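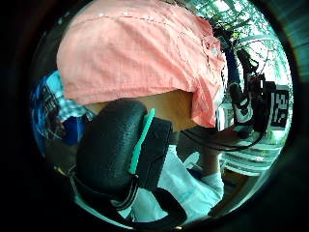
Why not simply drop every frame in which the tracker loses its marker, a reader of our June draft wondered, and let the planner fill the gap? We tried it, and for a good while we were happy with the results. Clundik, our pose tracker, reports a confidence value with each estimate, and it is very tempting to cut at a fixed threshold and move on. The trouble is that the low values come in long runs, and Husuva, the planner downstream, then has to draw a smooth path through a stretch where the hand may well have turned around and come back. Of the 3337 frames in the Skunness set, 531 fell under our first threshold, and most of those sat next to one another.
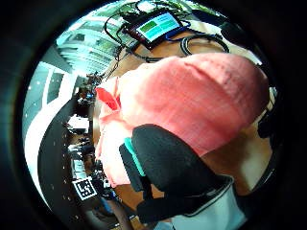 Another comment, from the team at Furnival, was that a heavier filter would do the same job with much less code, and we have some sympathy for that. We did go back and run one. It behaved nicely on slow motion, but it lagged at the start of each reach, and the lag grew as the loop went on – enough that we had to loosen the gripper timing to make up for it. We therefore kept the light filter and added a short memory of the last 6 accepted poses, which the tracker consults before it rejects a new one. Figure 3 shows a view with a square marker far out at the side, where lens distortion is strong and the corner fit needs the most care. 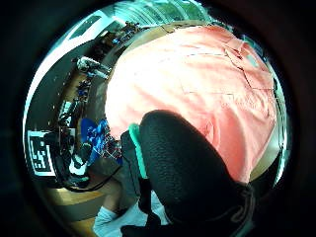
Figure 3. Fisheye view with a gloved hand in the foreground and a printed fiducial marker at the far left.

For markers this far out we refine the corners on the undistorted patch alone, leaving the rest of the image as it is, and pass the larger error estimate along to Husuva with the pose.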